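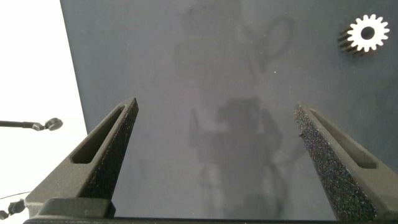 Do small steel gears need to be washed before they go back on their pegs?

Wipe them first, and wash only the ones that still leave a gray mark on a clean cloth.

Workshop Tips > Small Machines > Gears and Pegs

Print this page | E-mail this page

Cleaning and Refitting Small Spur Gears
By Remo Pagano
August 2022

The procedure covers plain metal spur gears that turn on fixed pegs, the type found in hand-cranked kitchen machines, display models and light bench tools. It does not cover gears that are pressed or keyed to a shaft. Those should stay where they are unless a puller of the right size is available.

Work surface

Use a dark, matte mat. Steel filings and broken tooth tips are bright and show up against gray or black, and a gear set down on a soft mat does not roll or pick up nicks. Leave a clear margin between the parts and the edge. Vacuum the mat with a brush head before each job. A mat that has taken up old grit will pass it straight back to the teeth.

Removal

Lift each gear straight up off its peg. If it binds, turn it a few degrees and lift again. Do not pry from one side with a screwdriver; this raises a burr at the mouth of the bore, and the burr will score the peg from then on. Lay the gears down in the same arrangement they had on the plate, same face up. Gears that have run together for years wear to each other and should go back in the same order.

Cleaning

Brush the gaps between the teeth with a dry nylon brush. Follow with mineral spirits on a cotton swab for the bore. Change swabs until one comes out clean. For gears with hardened grease, soak in a covered jar for 50 minutes, then brush again. Dry with lint-free cloth and leave standing in a warm room before oiling.

Hold a gear across its outside diameter, upright, when checking the bore against a light. 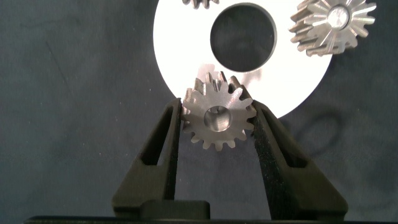 A sound bore is round and evenly bright all the way through. A dull band on one side means the gear has been running tilted, and the peg should be checked with a small square before anything is refitted. Check the tooth flanks at the same time. Light polishing on the working face is normal. A step that catches a fingernail is wear, and the gear should be replaced along with the one it meshes with.

Plate and pegs

Wipe white plastic plates with dish soap and water only. Solvent clouds many plastics and can soften the seat of a peg. Check each peg for play by pressing sideways at the top. Any visible movement at the base is too much.
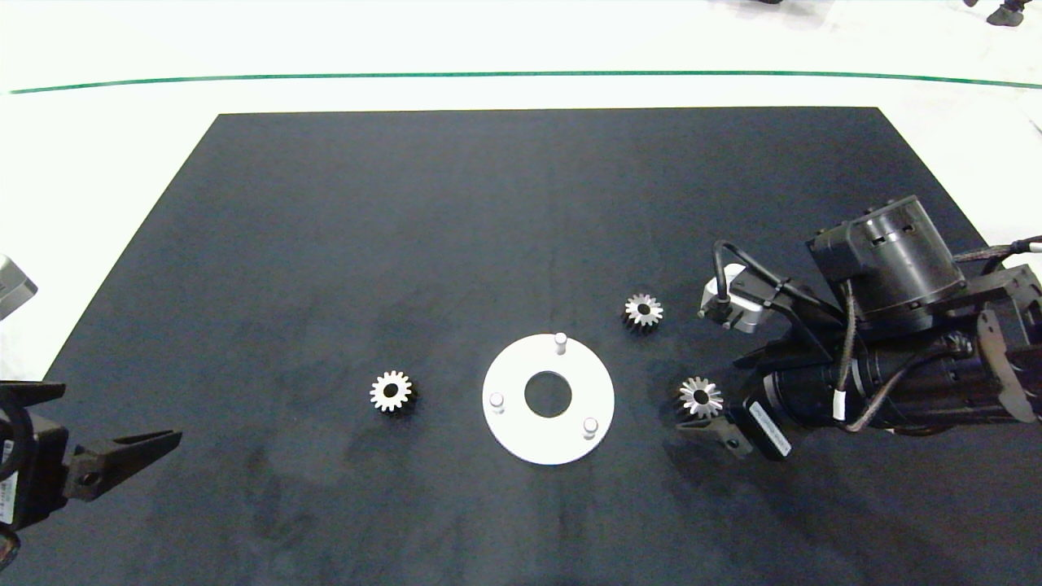

Put one drop of light machine oil on each peg and spread it with a fingertip. I use Serko No. 68; sewing machine oil is an acceptable substitute. Grease is too stiff for pegs this short. Lower the gear with the bore square to the peg and let it drop under its own weight. If it stops partway, take it off and look for lint.

Fit the remaining gears one at a time. Rotate each by hand to find mesh before it seats. Never tap a gear down. Turn the finished train through several full revolutions and wipe off whatever oil comes out at the top.

Reader comments

Bukola Okoro: The sideways press found a bad peg on my pasta machine. Can it be glued?

Remo Pagano: Two-part epoxy, if the hole is still round. Let it cure a full day before loading it.

Bevan Donnelly: Mineral spirits left a film in the bores for me. A second pass with rubbing alcohol took it off.

Érica Godoy: Does the same-face-up rule matter on new gears?

Remo Pagano: Not until they have been run in.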